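空港の液体物持ち込み制限について 調査レポート(中間)
4班 担当:Liesl Sutter

テーマは機内持ち込みの液体制限。容量の線引きが乗客にどう伝わってるか、を調べた。対象はPernville空港の国内線側。国際線は許可が下りず断念。

方法。アンケート用紙を土曜の朝に出発ロビーで配布。回収107枚。うち記入もれで使えないのが34枚、これは集計から外した。質問は三つだけ(制限を知っていたか、どこで知ったか、没収された経験)。四つ目に年齢も聞く予定だったが印刷ミスで消えてた。すみません。

結果。「知っていた」が多数。ただし容器の容量なのか中身の量なのか、そこを取り違えている人がかなりいる。大きいボトルに少しだけ残して持ってくるパターン。保安検査場の手前の掲示は文字が小さく、列に並んでからだと読みにくい。航空会社Haltierの予約メールには説明があるが、一番下。スクロールしないと出てこない。

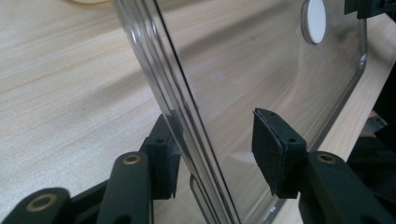 Theresia Koflerからは、掲示を大きくしても列が進んでいる間は誰も読まないのだから、荷造りの段階で届く情報のほうを先に直すべきだ、という指摘があった。中間発表のときのコメント。たしかにそうで、掲示の改善案ばかり書いていた前半は組み直すことにしました。

没収の経験は化粧水と飲み物が目立つ。ジャムという回答も。ジャムが液体扱いになると知らなかった、と欄外に長く書いてくれた人がいて、これは最終版で引用したい。売店Avcıでは検査後に600ミリの水を売っていて、それを買えばいいと答えた人もいた。値段への不満はここでは扱わない。

問題点。配布が土曜だけなので出張客が少ないはず。平日にもう一回やらないと片寄りが残る。あと用紙の「液体物」という言い方がかたくて、ジェルやクリームを含むと伝わってなかったかんもしれない。次は例を書く。

今後の予定。
・平日分の配布(許可申請中)
・Haltierの予約メールの文面、路線別に比較
・検査場の掲示の文字サイズ測定、まだ
・Vorkelの旅行アプリも見る、時間があれば

参考文献は最終版でまとめます。集計表はLieslが持っているので必要な人は4月中に連絡ください。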